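# Grastton handling rules

The **Grastton handling rules** are a set of working rules for robot arms that pick up small packaged goods on open tables.
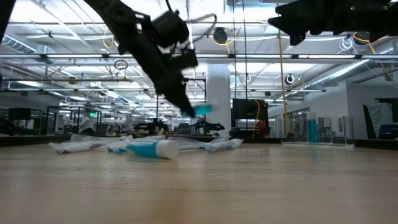 *A robot arm carrying a small teal object over a table with a toothpaste tube and plastic-wrapped items.*

The rules were first drawn up at Reraletti, a contract automation firm, and later taken over by the Gulton laboratory, which still maintains them. They cover table layout, gripping, stopping and record keeping. They do not cover arms that share a table with people; those fall under a separate Gulton document.

## Main provisions

Items are laid flat before a run starts. Clear wrapping must be listed on the run sheet, as it can confuse depth cameras. Where 2 arms can reach the same table, only one may enter the pick area at a time, and the other holds at its parked position.

A dropped item is left where it falls until the arm has stopped. The operator then logs the drop and resets the table. Torn packages are taken out of use.

## Inspection

Gripper fingers are checked after every 1,000 picks and replaced after 2,000. Cables on the arm are checked at the same time as the fingers. The replacement limit was added in the second edition, following a review by Ó Gríofa, a supplier of gripper parts.

## Use

Sites may set stricter limits but may not relax the ones given. The second edition dropped an earlier rule on table color.

## See also

- Gripper
- Pick and place
- Robot safety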